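The Road to Darkora

Chapter Nine: What Corina Brought Back

By the time the bus let her off at the bottom of the hill, Corina Tudose had eaten both of her sandwiches and one of the pears she was supposed to be bringing to her aunt. She had been riding since before it got light, thirty stops if you counted the one where the driver got down to talk to his brother, and she had spent most of it with her shoes off and her forehead against the window, watching the fields go by under their thin January snow.

The last time she made this trip she had been eleven, and somebody had carried her bag.

Darkora was the kind of village that people left and then talked about for the rest of their lives. There was one street that went up and another that came down, and where they met there was a well with a tin roof over it. Her mother used to say there were 800 souls in the place when she was a girl, counting the priest twice because he was so large. Corina didn't suppose there were that many now. She passed four chimneys before she found one with smoke coming out of it, and that one was Aunt Vera's.

"You're thin," said Aunt Vera, opening the door before she could knock. "Is that all the pears?"

"I ate one."

"Good. Eat another. Come in, you're letting the stove out."

The kitchen had shrunk, as kitchens do, but it smelled just the same, of onions and floor soap and the dried mint that hung in bunches over the window, and for a moment Corina stood there in her coat with the bag still on her shoulder and couldn't think of one thing to say. She had prepared a speech on the bus. It had been a pretty good speech, with an apology in the first part and her mother's letter in the second, and it had gone clean out of her head somewhere between the well and the gate.

So she took out the letter and put it on the table by the bread.

Aunt Vera looked at it for a long while without touching it. The two sisters hadn't spoken since the business with the orchard, and that was so old now that the orchard itself was gone, sold and grubbed up and planted over with somebody's cabbages. There had been 136 trees. Corina knew the number by heart because both women used it, each in her own house, whenever they wanted to explain how badly they had been treated.

"She writes small," Aunt Vera said at last. "She always wrote small. To save the paper."

"I could read it to you."

"I can read my own sister." But she pushed her glasses up onto her hair, where they were no use to anybody, and pushed the letter back across the oilcloth. "Go on, then. Slowly. And sit down, you make the room nervous."

Corina read it slowly. It was mostly about the weather, and the price of coal, and a neighbor's dog that had gotten into the cellar and eaten a whole string of sausages, and only on the very last page, squeezed in sideways along the margin, did her mother ask whether the quince by the back wall still bore fruit, and whether there might be a bed free in the spring.

The stove ticked. Outside someone went by with a handcart, whistling.

"The quince," said Aunt Vera, and got up, and spent a good deal of time doing something to the kettle with her back turned. "Tell her it had 99 last fall. I made jelly until I was sick of it. Tell her she can come and carry the jars."

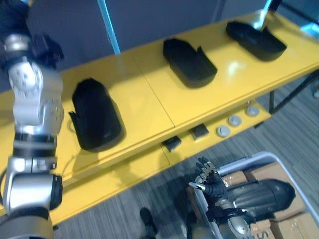

Chapter Ten: The Jars

There turned out to be plenty of those. They stood on the cellar steps and under the beds and along the top of the wardrobe, and Corina, who had meant to stay one night, was put to work dusting them the minute breakfast was cleared away.

"Your mother will want the clear ones," said Aunt Vera, holding a jar up to the window. "She'll say they're cloudy, but that's what she'll want."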